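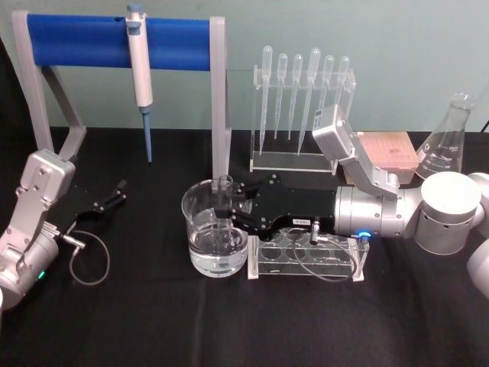

自社株買いの「枠」の発表を、買い付けそのものと同じように喜ぶのはやめたほうがいいと思う。四月になると決算と一緒に枠の設定がいくつも出てきて、翌朝は買い気配で始まる銘柄が多い。しかし枠は取締役会が決めた上限であり、会社がその金額を使う義務はない。

手元の記録からTrindellの例を挙げる。同社は上限33億円、期間1年の枠を発表した。株価はその週のうちに889円まで上がった。6か月後の開示を見ると、実際に買い付けた金額は上限の22%にとどまっていた。残りについての説明は「市場環境を勘案し」の一行だけだった。違反は何もない。私が気になるのは、発表のときの資料は図入りで5ページあったのに、進捗の報告は表が一つだけだったことだ。

一方、Gidauは枠の金額こそ小さいが、毎月ほぼ同じ額を淡々と買い、期限前に使い切って、取得した株式を消却した。発表当日の値動きはほとんどなかった。一株あたり利益への効き目を計算すれば、株主に残ったものはこちらのほうが大きい。にもかかわらず、ニュースの見出しになったのはTrindellである。 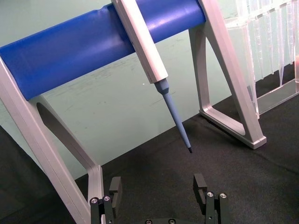
株価が割安なときだけ買えるように余裕を持たせておくのが枠の役目で、毎月決まった額を買うほうがむしろ資本の無駄遣いではないか、という反論を読者からもらった。高値でも機械的に買う会社を褒めるのはおかしい、とも書かれていた。

もっともな意見だと思う。私も高値での買い付けを勧めるつもりはない。ただ、それを言うなら会社は、自分が割安と考える水準の決め方を先に示しておくべきだ。価格そのものを出す必要はない。資本コストに対してどの程度の利回りなら買うのか、買わなかった資金は設備に回すのか配当に回すのか、それくらいは書ける。Drerkovは昨年からこの形式に変えていて、使わなかった枠の理由を投資計画と並べて載せている。読んで納得できるかどうかは別として、検証はできる。

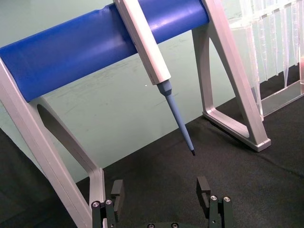
投資家の側にも直すところがある。還元利回りを計算するとき、枠の上限をそのまま分子に入れている人が多い。情報サイトのランキングにもその計算のものがある。青い横棒のスタンドに立てかけてあるピペットを見て、もう量り終えた液の量を帳面に書く人はいないだろうが、枠の上限を還元額として数えるのはそれに近い。分子に入れるのは取得済みの金額だけでいい。未取得の分を見たければ、欄を分けて隣に置けば足りる。

もう一つ、消却の有無も確認したい。買った株を金庫株のまま持ち、役員報酬や買収の対価に使えば、発行済みの株数は減らないし、市場に戻ることもある。Bajpaiは過去の枠を満額まで使ったが、その大半を買収の対価として交付した。買収が良い取引だったなら文句はないが、還元と呼ぶのは無理がある。

私は今期から、枠の発表だけでは保有銘柄の評価を動かさないことにした。見るのは月次の取得状況の開示と、消却の公告である。発表直後の上昇を何度か取り逃すことになるが、それは構わない。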